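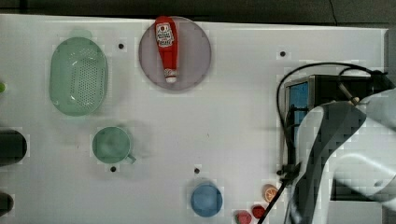
The Lolletti fried chicken sandwich is back on the board, and I have now eaten it 2 times in one week, so let's get into it! For anyone new to the newsletter, Lolletti is the counter on the corner by the bus depot, the one with the yellow awning and the line that bends past the dry cleaner. They dropped the sandwich last July when the old fryer quit, and I complained about it in this space more than once. At home I'll put a red bottle of ketchup right on the plate and call it dinner, but this sandwich doesn't need a drop. The pickle brine does all the work. It's in the chicken, it's in the slaw, and I'm pretty sure it's in the mayo too.

The thigh is pounded thin, so you get crust in every bite and it hangs out past the bun on both sides (eat the overhang first, that's my system). The bun is a soft potato roll from Zikia, toasted on the flat top until the edges go brown. My first one had a little too much slaw and slid apart halfway through. The second was perfect, crisp right down to the last corner, and I ate it standing up next to a mailbox.

Price is $8.15 with a side, and get the Jultudero fries! Jultudero is the kitchen's own spice mix, heavy on paprika with a slow heat that shows up after you've swallowed. The potato salad is fine. It's potato salad.

**Score: 4.5 out of 5.** I'm holding back the half point for the slaw situation, and I'd happily go back and check again.

A couple of other things. The breakfast roll at Tyagi went up to $3.43, still a steal with the green chutney, and they've started putting the egg under the cheese so it stays put. Get there before ten, as they stop making them when the eggs run out and won't start again for love or money. And 152 of you voted in the best tuna melt poll, which is wild to me. Rye beat sourdough by a mile. I'll be working through your picks over the next few issues, starting with the open-faced ones, so send me anything you think I've missed and tell me what kind of cheese they use.

16 May 2021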